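Service Robotics, Unit 5: Wiping as a Household Task
Course handout, instructor Naa Adjei

Wiping a table is listed in most chore surveys as easy. For a two-arm system it is harder than stacking cups, because the object being handled has no fixed shape and the object being removed changes shape on contact. Read the Jistgate task sheet before the lab.

5.1 State of the spill

A liquid on a flat top is described by its outline, its thickness and any separate droplets. Planners often keep the largest outline only. Small drops are then left behind, and the run is still scored as complete.

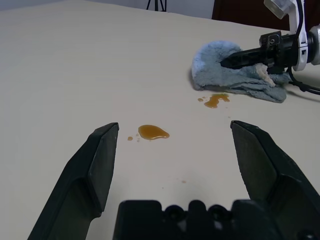 Glossy liquids add a sensing problem. Highlights move with the viewpoint, so a segmentation model trained from a fixed overhead view loses part of the edge when the view comes from the wrist. Sum-yee Yeh's baseline used 205 labeled runs and still missed thin smears on pale surfaces.

5.2 Holding the cloth

Parallel jaws compress a cloth at one place. The rest hangs or folds as it likes, and the contact patch is unknown until the cloth meets the table. Three quantities matter: grip depth, free length below the jaws, and which face is turned down.
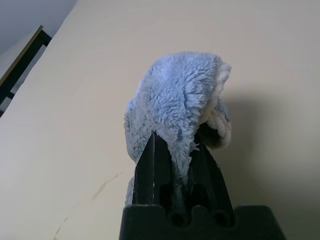

Grip depth is set before the first stroke and checked again after each pass. A shallow grip slips under drag; a deep one leaves too little free cloth and brings the fingertips near the table – a common cause of force stops.

5.3 Can it be done yet?

Under lab conditions, partly. The Plarncombe group reports over 100 unattended wipes with 2 arms. Rinsing and wringing were left to people.

Reading: Leitner and Tsang, course pack, section 2.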